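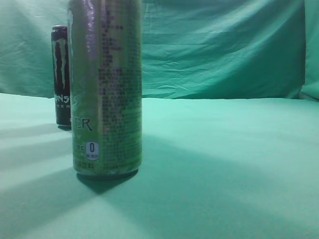
Setting up your match-day scoreboard in Zeveo

I run the scoring for Curnby, a small amateur soccer club, and I've put this section together for anyone taking over the tablet from me. You'll need the Zeveo app, the club login and the Cadinar display already hanging by the halfway line.

1. Turn on the Cadinar display and wait for the green light. Mine takes a while in April, when it's still chilly out.

2. Open Zeveo and tap New Match. Pick the league first – if you pick the teams first, it wipes them and you start over.

3. Type in the pairing code, 2916, and press Link.

Note: The league site writes our club number as 2,916, with the comma. Leave the comma out here or the link fails.
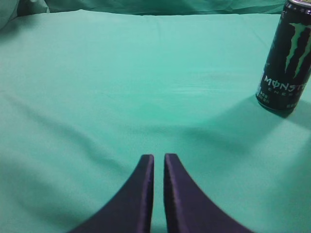 Fig. 2. Teal cloth, close up.

4. Set the half length and add your squad. Zeveo holds up to 21 names per side, so there's room for the whole bench!

5. Set the brightness to 115 for afternoon games. Drop it for evening ones, please (the neighbors have written in before).

Caution: Don't press Reset during play. It clears the score and the cards, and you'll be typing them all back in while both coaches yell at you.
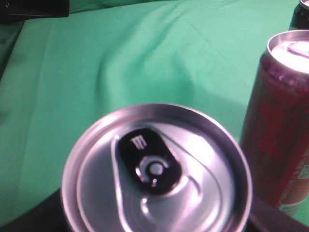 Substitutions are the part I still get wrong, so go slowly. Tap the player coming off, then the one coming on, then Confirm. Zeveo gives you 3 seconds to undo, and after that you have to go through the match log. I like a cold drink next to me while I'm doing all this, but if yours is a can like that one, with the black pull tab, open it well away from the tablet – I've had to dry out the charging port once already.

6. At full time, tap End Match and send the report to Valdovinos, our league's results desk. Keep the display on until it says Sent.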